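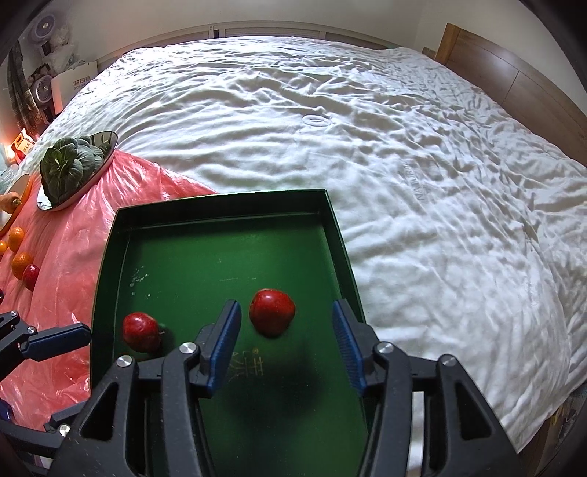 Foto: Fulgencio Zamudio

Obst anfassen wie ein Greifer: Küchentipps von einer Vorführung

247 Mal geteilt · 14 Kommentare

Eigentlich wollte ich beim offenen Tag von Sundix nur kurz reinschauen, und dann bin ich fast zwei Stunden geblieben! Gezeigt wurden Greifer, die man von Hand führt: schwarze Backen, vorn blaue, geriffelte Polster. Mit denen wird vorgemacht, was ein Roboter im Haushalt später selbst können soll, also Obst nehmen, umsetzen, wieder ablegen. Geübt wird an echten Sachen, Äpfel, Mandarinen, Möhre, Blattgemüse, und zwar auf einem Bett mit rosa Folie drüber. Ich durfte auch mal ran und habe einiges für meine Küche mitgenommen.

Polster statt Druck. Wer wie ich schlecht greifen kann (Daumengelenk, seit Jahren), kennt das mit den glatten Zangen: Man drückt immer fester, und am Ende hat die Pflaume eine Delle. Schneidet zwei Streifen aus einer geriffelten Gummimatte und klebt sie innen auf eine einfache Küchenzange. Die Rillen quer zur Zugrichtung! Für heiße Pfannen taugt das natürlich nicht, für Mandarinen aus der tiefen Schale ist es wunderbar.

Erst hinstellen, dann zugreifen. Am Gerät merkt man sofort, wie viel leichter es geht, wenn man beide Finger weit öffnet, gerade über die Frucht kommt und erst dann schließt. Bei mir ist die Mandarine beim ersten Mal weggekullert, weil ich von der Seite kam — und genau so 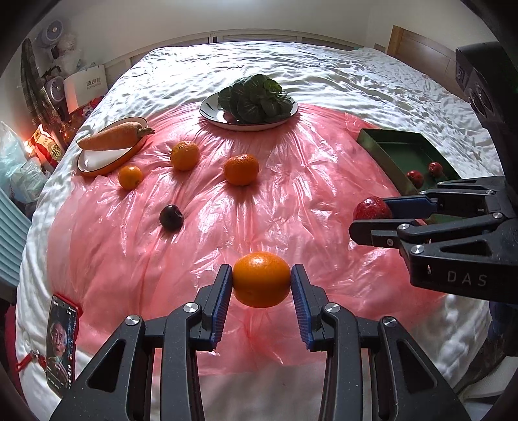 räume ich zu Hause auch immer den Obstkorb aus, schräg von vorn, und wundere mich, dass mir alles entgegenrollt. Jetzt nehme ich von oben. Einen Stiel dabei nicht als Henkel benutzen.

Ein Tablett mit Rand. Äpfel gehören bei mir inzwischen auf ein flaches Tablett mit hochgezogenem Rand, nebeneinander, nicht gestapelt. Einen schrumpeligen lege ich an die Seite, der kommt als Erster ins Kompott oder in den Pfannkuchenteig. 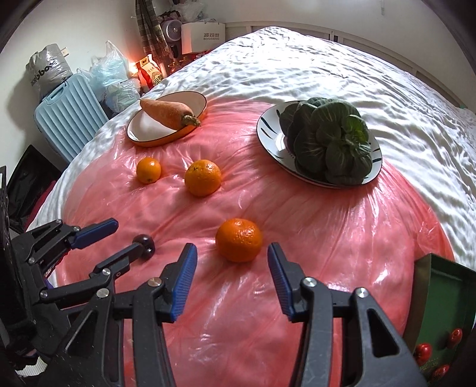 Drerthorpe, im Januar 2026 — Zu Hause habe ich das Ganze gleich mit dem Wocheneinkauf ausprobiert. Folie auf die Tagesdecke, Tüten ausleeren, sortieren. Herrlich, so viel Platz hat meine Arbeitsplatte nie! Eine alte Duschfolie reicht völlig. Nachher an den vier Ecken hochnehmen und über der Wanne ausschütteln.

Noch zum Gemüse: Möhren halten im Kühlschrank deutlich länger, wenn das Grün ab ist (das Grün selbst schmeckt im Pesto). Pak Choi wickle ich ungewaschen in ein leicht feuchtes Küchentuch und wasche ihn erst vor dem Kochen, dann aber Blatt für Blatt, unten am Ansatz sitzt gern Sand.

Im Juli soll es wieder eine Vorführung geben, dann mit Geschirr. Ich bin dabei und nehme meine beklebte Zange mit.

14 Kommentare anzeigen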